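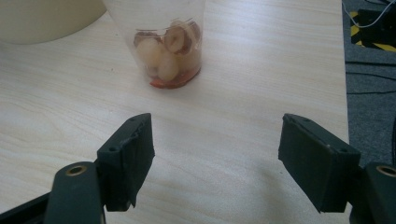
Figure 11.1 A clear plastic cup with pieces of food in the bottom, seen from between the open fingers of a hand-held gripper.

Chapter 11
Can a Machine Do the Chores Yet?

Most of us have finished a cold drink, looked down at the bits left in the bottom of the cup, and wondered for half a second where they ought to go. The liquid can go down the sink. The fruit and the peel should not, or at least not all of it, and so out comes the strainer, or a fork, or (if we are in a hurry) our fingers. It takes less time to do than it took you to read this paragraph, and when it is over we would have trouble telling anybody exactly how we did it.

I would like you to hold on to that small job, because we are going to come back to it again and again over the next few pages. In Chapter 10 we looked at machines that weld, paint and stack, and we saw how well they manage when every part arrives in the same spot, facing the same way, all day long. Now we are going home, so to speak, to the kitchen and the laundry room, and later on to the back of a small shop. The question for this chapter is a plain one. Can machines do ordinary chores yet? The short answer is "some of them, some of the time," and the long answer will keep us busy until the review section.

11.1 What makes a chore hard

Let us begin with the cup itself. A person sees a clear plastic cup on a table without any trouble, but clear things are a real nuisance for a camera. What the camera picks up is mostly the table showing through, plus a few bright streaks where the light catches the wall of the cup. The machine has to work out from those streaks where the cup begins and ends. If it guesses a little too wide, the fingers close on air, and if it guesses a little too narrow, over goes the cup.

Then there is the matter of squeezing. A thin plastic cup gives when you press on it, and your hand feels it give and eases off before you have had time to think. Many grippers have no such feeling in their fingers. They can be told how far to close, and sometimes how hard, but a cup with a heavy load in it wants a different grip from an empty one.

And finally there is the food. Suppose you tip a cup with fruit in it. Soft, round pieces may roll out first, all at once, while a thin slice stays stuck to the wall and waits. You and I give the cup a shake, or a tap on the rim - we hardly notice we are doing it. A machine has to be taught that the shake is part of the job, and it has to look into the cup afterward and decide whether the job is done. We will call this last step checking, and you may be surprised how often it turns out to be the hardest step of all.

11.2 Learning from people's hands

How, then, do you teach a skill that people can't quite put into words? One way is to have a person do the chore with the machine's kind of fingers. The person holds a gripper in each hand and works through the job, and the movements are recorded for a learning program to study. It feels awkward at first, rather like buttoning a coat in oven mitts, but it gives the machine a lesson it has some hope of copying, given that it has no thumb and no palm.
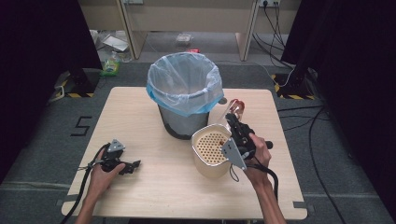 Figure 11.2 A strainer held with the right-hand gripper, close to a lined trash bin. The second gripper is in the person's left hand.

Notice that a strainer asks for two skills at once. It must be held firmly by the wall, and it must be turned over the bin when the time comes to empty it, without dragging the liner along. With two hands at work there is also the question of what the idle one should be doing, and the best answer is often to keep out of the way.

We will meet two made-for-the-home projects in this chapter, Skerodia and Grernileo, which went at these problems from opposite ends. Skerodia picked 3 chores and practiced them until they were dull. Grernileo tried 12, and did several of them rather badly, but it coped better when it was moved to a strange kitchen. Keep both in mind as you read Section 11.3, where we ask what it means to say that a machine "can" do something.

Before you read on

Pick one chore you did this morning and write down every step, including the looking and the checking. Put a star beside any step where you relied on touch. Keep your list handy, as we will use it in Section 11.4.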